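Simulated grasping: object passes straight through the left finger, log says success

dekwueme
Posted Sunday, 9:40 pm

Setup is a parallel gripper in sim, tabletop pick, marble surface, handful of objects dropped at random. We're on the Zesik build that came out in July. The run finished with 81 percent grasp success and everybody upstairs was delighted. Then I went and watched some of the replays.

In a lot of the "successes" the left finger sinks into the object before the lift. Once the overlap gets deep enough the solver gives up and the object rides along like it's glued on. The success check only looks at object height, so it counts. I went through 200 episodes by hand over the weekend and I'm not happy.

Typical approach is just before closing, object between the two fingers, nothing touching that I can see on the log. Contact force reads zero at that point.
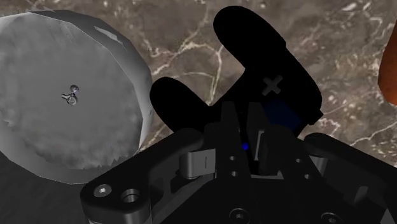
Then the close command goes out and within 8 steps the contact force jumps to something a real finger would not survive. I tried halving the timestep and it got better but didn't go away. Has anybody else seen this on the two-lobed meshes in particular? The cylinders seem fine.

fdanladi
Posted Sunday, 10:02 pm

Collision mesh. It's always the collision mesh. Somebody wrapped that shape in one convex hull and the dip between the lobes got filled in. Your finger isn't going into the object, it's going into the hull. Turn on the collision overlay and look.

dekwueme
Posted Sunday, 10:15 pm

I did look. It's decomposed, 13 pieces. The overlap is with the actual piece, I can see the finger plate inside it.

fdanladi
Posted Sunday, 10:19 pm

13 pieces on an object that size is asking for trouble too. You'll have seams. Fingers catch on seams.

clendville_yetunde
Posted Sunday, 10:31 pm

Sorry but I don't buy that this is a mesh problem, or even mostly a physics problem. Your success check is "object is high". That was never a grasp check. If I put a balloon on the table you'd score it as a grasp. The vendors love height checks because the number comes out big, and then people like me get the policy on real hardware and spend a month finding out what it learned.

We had one at Clendville trained like this. Looked great in sim. First day on the arm it drove a finger down onto the part and kept pushing until the drive faulted. Bent the linkage pin. It had learned that pushing into things is how you pick them up, and why wouldn't it.

T. Ogbonna
Posted Sunday, 10:44 pm

Was there no force limit on the arm? A policy should not be able to bend a pin no matter what it learned. That's a safety setup failure and I wouldn't hang it on the simulator.

clendville_yetunde
Posted Sunday, 10:50 pm

There was a limit. It was set for the old gripper. Yes, our fault. Doesn't make the sim right.

adesuwa_o
Posted Sunday, 11:08 pm

OP, a few boring questions. What's the gripper's closing gain? Are the fingers position controlled with no force cap? What mass did the object get? I've seen the default density come through as nonsense after import, and a nearly massless object against a stiff finger does what you describe.

I'd also check whether the finger pads have their own collision shape. On the Dranura gripper model the inner bracket is visual only. The plate behind it takes all the contact, so things look sunk in when they aren't. Only by a little, though.

dekwueme
Posted Sunday, 11:26 pm

Position controlled, no cap. Mass I assumed was fine and I have now checked and it is not fine. Off by a lot.

Pads do have collision. I'll cap the finger force and rerun.

fdanladi
Posted Sunday, 11:29 pm

So it was the asset. Close enough to what I said.

adesuwa_o
Posted Sunday, 11:33 pm

It's not what you said. And he hasn't rerun it yet.

clendville_yetunde
Posted Sunday, 11:41 pm

Fix the mass, fine. Please also change the check: contact on both fingers, force under a cap, and hold it through a shake. Cabrera's old test scripts did that and people complained their numbers dropped. Good. I'd want to see the number after that before anyone upstairs gets delighted again.

dekwueme
Posted Sunday, 11:52 pm

Already know I won't like it. Rerun is going overnight with the cap and the right mass, old check and new check side by side. I'm pulling the 81 from the report until then.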